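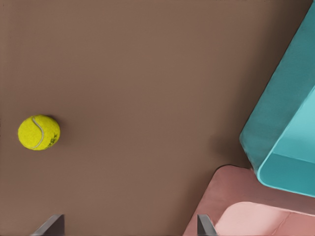
About Warnilden Community Language School

Warnilden teaches Welsh and Tamil to children and adults in the Nendent area. Classes run after school and in the evening, in rented rooms above the old Kuipers hardware store. The school opened with one Welsh class of 7 students. It now has 138 enrolled across both languages.

Bleddyn and Mared Gape started the school when their own kids were small and the nearest Welsh class was a long drive away. Anitha Mudaliar joined a few years later and set up the Tamil program, which is now the larger of the two. Gwion Maddocks teaches the adult beginners. Eluned Pritchard looks after enrolments and the lending library, which holds 2,000 books, readers and recordings.

How classes work

Children are grouped by reading level. Most sessions are an hour, with a short break for the under-nines. Adult classes start at 6:30 pm and use a course book, included in the term fee. We teach in the language from the first lesson and switch to English for grammar when it's needed.

Enrolments for the new year open in October. Current families have first choice of places, then we go to the waiting list. 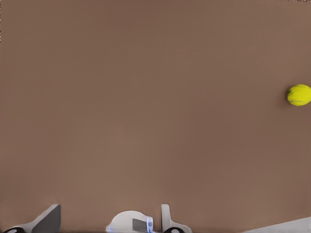 Do I need to have a family connection to the language?
Plenty of our students have none. Of the adults enrolled this year, 79 had never studied the language before, and many came to it through a partner, a neighbour or plain interest.

Our second site

The Brenon classes are held in the public library meeting room and are for children only. Fees and term dates are the same as at Nendent. Parking is behind the building, off the laneway.

To visit a class before enrolling, leave a message for Eluned at the office.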